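Boards > Hardware > Old PCs > Worth fixing?

Old tower keeps switching itself off, bin it or fix it?

paweena_b
Right, family desktop, nothing fancy, been under the stairs at my mum's for years. Now it boots fine, gets to the desktop, then dies after ten mins or so. No warning, just off. Only used for her photos and the choir accounts. Shop in town (Wedano) quoted £60 just to look at it. Do I bother or put that towards a newer one?

kvl_kristof
Ten mins then off = heat, nearly always. Dried out paste or a dead fan. Don't pay £60 for someone to tell you that. Tube of paste is a few quid.

Sombatkul
Or the power supply. Had the exact same thing, changed the paste twice like an idiot, was the PSU all along.

kvl_kristof
PSU faults don't usually wait ten minutes though. What temps is it showing in the bios?

paweena_b
53 when I first looked, then it climbed, then off before I could write it down. Is that bad?

kvl_kristof
53 is fine. Climbing sitting in the bios doing nothing isn't. Heat. Told you.

Sombatkul
Could be both. Anyway BACK UP THE PHOTOS FIRST. Take the drive out, stick it in a usb caddy, copy the lot on to something else. Then muck about all you like.

paweena_b
Good point, there's 3,000 odd on there and no copies, I know, I know. Which bit am I taking out, sorry. Never had the side off one of these.

SuneeS
Lay it flat with the open side up, makes it so much easier. Unplug at the wall obviously, hold the power button for a few secs after. Mine's a different make to yours probably but the layout won't be far off.
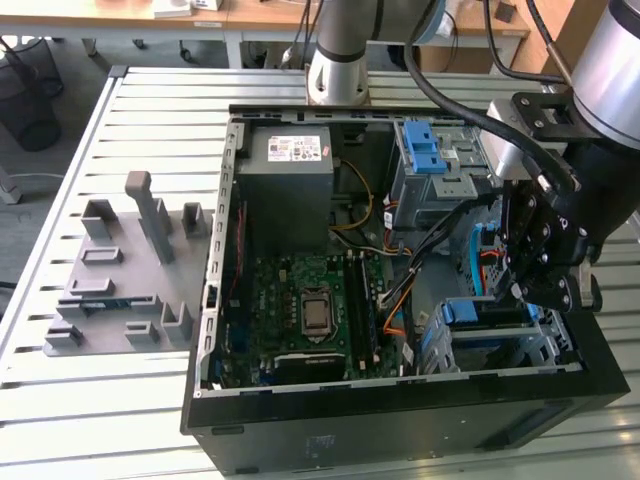 Side panel off. Grey drive cage is upper right, the one with the blue clip.

Two cables on the drive, power and data. Wiggle don't yank. Take a photo on your phone before you unplug anythign, saved me more than once.

paweena_b
Thats really helpful thank you. Will have a go tonight when she's out.

thanakorn_k
Going against the grain here but I'd get the photos off and then let it go. Old desktops eat electric and it'll be something else next month. Picked up a refurb from Mitaston for my dad, tiny thing, sits behind the telly.

SuneeS
Disagree. Perfectly good machine for choir accounts. Why buy another for the sake of a dab of paste

thanakorn_k
Because in six months she's back here asking about the drive. Not being funny.

Sombatkul
He's not wrong about drives that age. Not wrong about the electric either tbh. Still wouldn't chuck it.

paweena_b
Update, photos are copied!! Took ages. Two copies now, one's at mine. Paste ordered. Mum says she doesn't want a small one, she likes the big button.

kvl_kristof
Big button wins then. Let us know how the paste goes, pea sized blob, no more.

Comments (3)

Boonsong R: Found this by searching, same fault on mine. Fan was solid with fluff. Hoover on low, long way off, hold the fan still.

Kuster: Don't hoover it, static. Tin of air or a soft paintbrush.

Boonsong R: Been hoovering mine since forever, still going. Each to their own.

Contact the moderators | Copyright the posters | Back to top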